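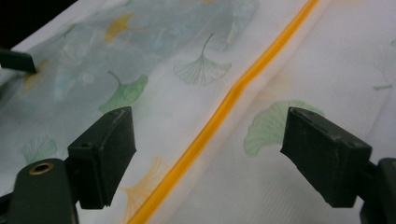

Chapter 14 Protective Bags in the Domestic Wash

A wash bag is a permeable enclosure which separates one garment from the rest of the load while allowing water and detergent to pass. Its performance depends on the cloth, the seams and the closure. Printed cloths are common, and a pattern such as the ginkgo leaves on white shown at the head of this chapter has no bearing on flow. The closure has more effect. A long zip, here yellow-orange, divides the cloth into two panels and bends wherever the fabric puckers, so the panels should be smoothed before the slider is moved. Bepari and Margaritis treat the closure as the governing part in the Stotau method, which is followed in this book.

14.1 Terms used

Panel: the cloth on either side of the zip.
Tape: the woven strip to which the teeth are fixed.
Fill: the volume of the garment divided by the volume of the closed bag.

14.2 Loading

The bag is laid flat on a firm surface with the zip uppermost. One garment is placed inside and spread towards the corners. Fabric bunched to one side rinses unevenly, and the fill should be judged only after spreading. In the second view a light blue floral garment lies crumpled, mainly in the left and centre of a translucent mesh bag, with the orange zip running down the right part. The garment would be spread further before washing.
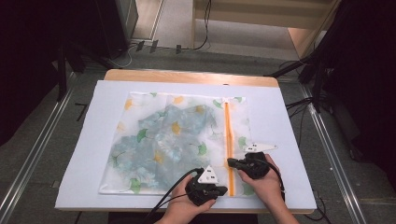 14.3 Closing

Hold the tape flat at the end from which the slider starts. Draw the slider along in one movement, keeping the garment clear of the teeth. If it catches, reverse it a short distance and free the cloth by hand. Fill limits for each grade of mesh are given in Table 86.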